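Droketness – Careers – Teaching Labs and Stores

Laboratory Preparation Assistant (Glassware and Pouring Work)

Part time, 33 hours per week. Reports to the Prep Room Supervisor, Ignacio Dvorak. Reference 512.

Droketness runs a shared preparation room for the chemistry courses held in the Sorensen building. The room issues clean glassware, makes up stock solutions and takes back used items at the end of each class. We are hiring one assistant to cover the afternoon load.

Duties

Wash, rinse and rack beakers, flasks and measuring cylinders. Inspect each item for chips at the rim and spout before it goes back on the shelf. Chipped items go in the broken glass bin and are entered in the loss log.

Measure and transfer liquids between beakers by hand pouring. Most transfers are 100 mL or less. The work calls for a steady pour at a low angle, with the spout of the receiving beaker turned away from the stream.

Make up dilute salt and buffer solutions from written recipes. Label every container with contents, strength and initials at the time of filling.

Read graduation marks at eye level. The marks on a beaker are a guide to volume only. Where the recipe gives a tolerance, a cylinder or pipette is used.

Set out trays for the next class from the printed tray list. Lists are issued by Kamol Meesuk the afternoon before. Changes are made in pencil on the posted copy – please do not work from memory.

Wipe down benches and check the eyewash station at the close of the shift.

Requirements

High school diploma or equivalent. One college chemistry course, or a year of work in a lab, pharmacy or commercial kitchen where ingredients were weighed and recorded.

Able to stand for most of a shift and to lift a loaded glassware tray from bench to cart.

Good close vision, with or without glasses. Many of our beakers have worn markings, and clear glass is hard to see on the dark bench tops.

Legible handwriting.

Experience with the Javik washer is useful. Training is given on site and takes five shifts.

Bench test

Applicants who pass the paper review are asked in for a short practical test. The applicant pours water from a small beaker into a larger one standing on the bench, stops at a stated mark, and repeats the pour with the other hand. Spills are weighed on a paper towel. The score is based on spilled weight and on the distance from the mark. Speed is not scored. Safety glasses are supplied.

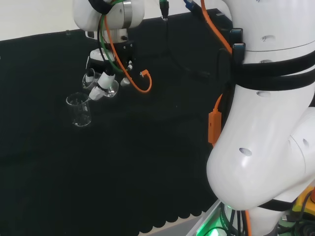 Volari, writing under the July posting of this job, asked whether the small beaker in the bench test is filled to the top, and added that a full beaker without much of a lip will run down the outside however slowly it is tipped. It would be fairer, the comment went on, to let people pick their own fill level, as anyone would at a real bench.

The fill level is set at two thirds for all applicants. A glass rod may be used to guide the stream, and its use does not affect the score. Applicants may take one practice pour before the scored pours.

Conditions

Paid hourly on the Droketness support scale, step 5. Lab coat and gloves provided. Closed shoes required. Long hair must be tied back. No food or drink in the prep room.

How to apply

Send a resume and a one-page letter to the Teaching Labs office, marked with the reference above. The letter should state any prior work with glassware and which hand you prefer to pour with. Applications close 5 Dec 2025. Questions on the duties go to Ignacio Dvorak; questions on hours and pay go to the Careers desk.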